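Questions we get about the suturing evenings at Trekeck

**Who can come?**

Anyone who already sutures under supervision, and theatre nurses who assist. Students are welcome to sit and listen, but the practice places go first to those who need them for their work. Please write to Sajib Biswas before you travel to Mesville, because the list closes when it is full.

**Do I need to bring my own needles and thread?**

No. We have curved needles and dark braided thread for everybody. If you prefer the thread which your own hospital uses, bring it and tell us at the door. Last year we ordered 587 packets and there are still plenty in the cupboard.

**Why do you insist so much on where the needle is held?**

Most of the trouble we see in beginners starts there. If you take the needle too near to the tip, you have no length left to pass through the tissue. If you take it too near to the thread end, it turns in the jaws and can bend. Somewhere near the middle, or a little behind it, is a good place to start, and you will find your own preference later.

Look also at the direction of the point before you go in. The needle is curved, so your hand must turn with it. Do not push it straight – the hole becomes bigger than the thread and the edge may tear.
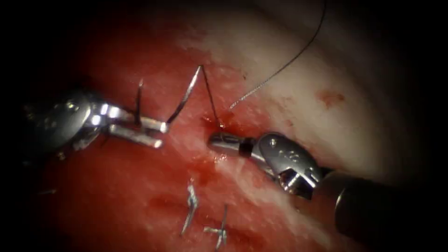

The same care is needed with the thread. Pull it slowly and follow the line of the curve, and keep the loose part away from the place where you will put the next stitch. Sajib Matubbar teaches this part and he will stop you if you hurry.

**A little blood comes at the puncture. Is it a mistake?**

Not always. A small amount at the entry point is common in living tissue. Wait, look, and ask the person who supervises you if it continues. On the practice pads you will not meet this problem, so we speak about it with videos.

**How long is one evening?**

It takes 3 hours with a break for tea. We start at six. The next one is Sun 12 May, and after that we meet again in June at the Nasrallah building in Skeltville, where parking is easier.

**What does it cost?**

The evening is free for staff of the hospital. Visitors pay for the materials only, and the current price is on the booking form.

**Can I take the practice pad home?**

Yes, if you have used it. Unused pads stay with us. Needles do not leave the room, please – put each one in the yellow box before you stand up.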